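Salville's secondhand kitchen shop is moving, and I am way too happy about it

2019-10-17

3 min read

If you've ever tried to park on Pakzad Street on a Saturday morning, you already know why I did a little dance in my driveway when I got the news. Jelley, the secondhand kitchen shop that has been squeezed in next to the dry cleaner for 12 years, is moving to the old Hemidden shoe store across from the library. It has a parking lot! It has a ramp! It has windows you can see through!

I stopped by last night while the owner, Alžběta Paulík, was up on a stepladder peeling the shoe store's lettering off the glass. She waved me in and went right on peeling.

"I signed the lease and then I went home and couldn't sleep," she told me. "The old place was so small that if two people wanted to look at the pie plates, one of them had to go outside."

I can vouch for that, having been the one who went outside. The new space is more than double the size, and the rent goes up by $200 a month, a number she said out loud twice, the second time mostly to herself. She's signed on for three years with an option for more.

For anyone new in town, Jelley sells used dishes, pots, baking pans, odd lids and all the little drawer stuff that people clear out of their parents' houses. Prices are low. I got my whole set of mixing bowls there for less than lunch, and my sister furnished a first apartment kitchen out of that shop and had money left for a couch (well, a futon). Almost everything comes in by donation or from estate sales, and what can't be sold goes to the church pantry on the hill.
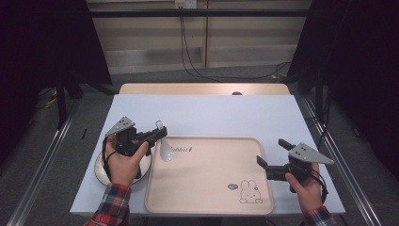
The thing I'm most excited about is the small stuff getting its own room. At the old shop it all lived in shoeboxes under the counter, and you had to ask, and then you felt like you had to buy something. Now there will be long tables in the back with everything laid out in trays so you can dig around as long as you like. I have a real weakness for this category. Give me a little white ceramic spoon with a loop at the end of the handle and I'm a goner, even though I already own plenty of spoons and take my coffee black. Paulík is pricing most of those trays at a dollar a piece, with the nicer things kept up front by the register.

There's also going to be a knife sharpening table, which we haven't had in Salville since the hardware store closed in May. Drop off in the morning, pick up before closing, and please wrap your knives in a towel. She's still looking for someone to run it two afternoons a week, so if you know how to do this and have steady hands, go talk to her.

The Pakzad Street shop stays open through the end of the month, with all glassware at half price so she doesn't have to pack it. I saw some very good jelly jars on the bottom shelf near the door and I'm telling you about them against my own interests. The new store opens the first week of November, same hours as before, closed Mondays. Donations are on hold until then because there's no place to put them, so hang on to your boxes a little longer.

The bus stop for the 22 is right out front of the new place, too, for those of you who don't want to drive. Bring a bag. She's always out of bags.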